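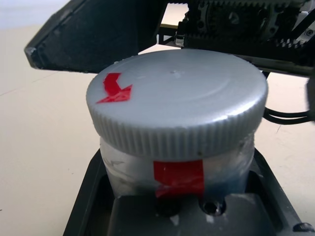
Jericho Sarmiento wrote at 09:10:
Can we please settle which mark is the datum before anyone else retapes this jar? The cell procedure says "align to the red mark". There is a red mark on the lid and another on the side, and two operators have now read that sentence two different ways.

Ticket summary
Site: Skarkerley
Cell: Bandgate, lid open/close station
Category: Procedure / marking practice
Priority: Medium
Status at opening: Open
Related document: Ongart cell procedure, section on fixture reset

Problem as reported
The jar goes back into the black holder after each cycle and the lid is reset to a known start angle. Some runs logged as "lid closed" have a start angle that doesn't agree with the run before. The controller accepts them. The log check flags them later, when the fixture has already been reset and can't be inspected.

Reply, support desk, 09:45
Thanks. Please confirm the following so we can separate a marking problem from a drive problem.
Was the gripper homed before the first cycle of the shift?
Was the holder moved or refastened?
Which mark did each operator use?
Has any tape been replaced since the last sign-off?

Reply, Jericho Sarmiento, 10:20
Homed, yes, Liteo shows a clean home at start of shift. Holder has not been moved. Morning operator used the strip under the lid rim, the other used the tip of the arrow on top. Nothing in the log about tape, but the log has no field for tape, so that proves very little. The lower edge of the side strip is uneven and has started to peel.

Support desk, 11:05
Pulled the cycle records from Liteo for March. 600 cycles in the set, 208 with the start angle outside tolerance. No position errors on the gripper drive in any of them. No stall on closing. The bad angles fall in two groups, and the groups change over at shift change. We are treating this as a marking and procedure fault. No parts to be ordered.

Findings
1. The procedure uses one term, "the red mark", for two markers. A lid marker and a body marker do different jobs. The lid marker turns with the lid. The body marker stays with the jar. Neither one is a reference to the holder.
2. The arrow has a bent shaft. It is fine as a sign to the operator. It should not be used as a measuring edge, as two people will pick different points on it.
3. Hand-cut tape with a ragged end gives a poor line. The error is small for each reset but it carries into the next one.
4. There is no check that the body of the jar has stayed put while the lid was turned. If the jar slips in the holder, both markers can agree with each other and the start angle is still wrong.

Interim rule, in force now
Stop the cell and wait for the controller to show safe state before putting a hand near the holder. A paused program does not count as a safe state.
Use the side strip for the lid start position, left edge only. Ignore the arrow for alignment.
Record the operator's initials at each reset.
If any edge of the tape has lifted, tag the jar out and use the spare. Do not press the tape back down and carry on.
Do not lay new tape over old tape.

Proposed change to the Ongart procedure
Replace "the red mark" with "lid marker" and "body marker" throughout.
Add a third marker on the holder, in a colour other than red, to show body slip.
Cut all markers with a straight edge. No torn ends.
Inspect markers every 40 cycles and log the result, pass or fail.
Any re-marked jar needs 2 signatures before it goes back into service.

Reply, Jericho Sarmiento, 13:30
Agree with most of it. Two signatures is hard on the late shift when there is one person on the cell. Could the second one be done at handover, with the jar tagged out until then? Also, please put the safe state line at the top of the section. At present it sits under cleaning.

Support desk, 14:15
Handover signature accepted, provided the tag stays on. Safe state line moved to step 1. Draft sent to Skarkerley for review. A tape field has been requested for the Liteo log form.

Status: Pending, awaiting signed procedure
Runs with out-of-tolerance start angles: keep, mark as suspect, do not delete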